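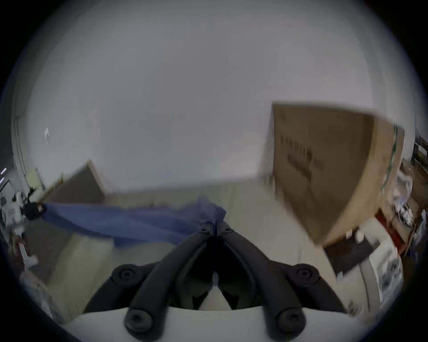
A hand-held gripper pinches one end of a thin blue cloth. A black clamp holds the other end.

How Do Robots Learn to Handle Cloth?
Learning Pages for Young Readers, Morkham Institute
Jan 15, 2025

Picking up a wooden block is fairly easy for a robot. The block keeps its shape, and the robot can plan where its fingers should go. Cloth is much harder. It bends, slides, and sags. A towel can fall into a different shape every time it is dropped, and a robot must work out where the edges are before it can fold anything.

Researchers at the Morkham Institute study this problem in a project called Drultow. Their question is simple to ask: can a robot learn to handle cloth by studying the way people do it?

Learning from examples

The method is called learning from demonstration. A demonstration is an example that shows how a job is done. You may have learned to tie your shoes this way, by watching an older person and then trying it yourself.

In Drultow, a person holds a gripper by hand and uses it to do a task. A gripper is a tool with tips that open and close, much like your thumb and first finger. A camera on the gripper records the work from close by. The person might take hold of a cloth, pull it to one side, and let it go. Each complete try is saved as one example.

A computer program then studies the examples. It looks for links between what the camera saw and how the gripper moved. Finding these links is called training. After training, the program is given control of a robot and must choose the movements for itself.

What the researchers found

The team recorded 156 examples of one task, which was to pull a crumpled cloth out straight. They trained the program in 2 ways. The first program, named Zwahlen, used every example. The second, named Eter, used only 90 of them, but these were chosen so that the cloth began in many different shapes.

Both programs were tested on cloths they had not met before. Eter straightened more of them. The researchers believe the extra examples given to Zwahlen were too much alike. Practicing the same thing again and again did not prepare it for a new kind of crumple.

The robot still makes mistakes. It sometimes grips 2 layers when it should grip one, and very thin cloth can slip from its tips. The team plans to study these problems next.

Try it yourself

Place a dish towel on a table and drop it so that it crumples. Using only your thumb and first finger, try to pull it flat in 3 moves. Drop it again and repeat. Did you begin at the same place each time? How did you decide where to pinch?

Words to know

Demonstration: an example that shows how to do something.
Gripper: a tool that opens and closes to hold objects.
Training: the stage in which a computer program learns from examples.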